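Benedetta Martinelli started engraving fountain pens at her kitchen table in March 2019. Her shop, Kestholm, now sells personalized pens, notebooks and desk sets, and last year it shipped 2,642 orders.

"Names are the easy part," she said. "People send us a whole sentence and want it on a barrel the width of a finger. We stop at 35 characters, spaces included."

Spelling is the main headache. Each order is read back to the customer by email before it goes to Mervin Beaulieu, who runs the engraver. "I don't fix anything," Beaulieu said. "If the email says Kathrynn with two n's, that's what I cut."

The notebooks come from Grallik, a small bindery, and take five days to arrive. Martinelli would like it to be three.
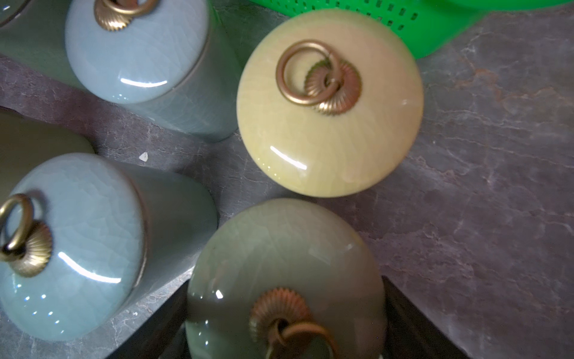
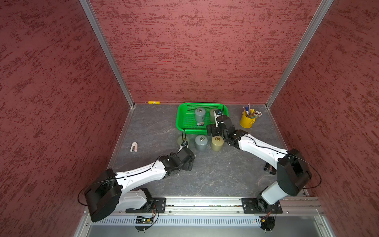 Holiday orders close on December 12. After that the shop sells gift cards only, and engraving picks up again in January. Martinelli said she tried taking orders up to the 20th one year and spent the next two weeks on refunds.

She plans to add left-handed nibs in the spring. "We get asked every week," she said. "I should have done it sooner."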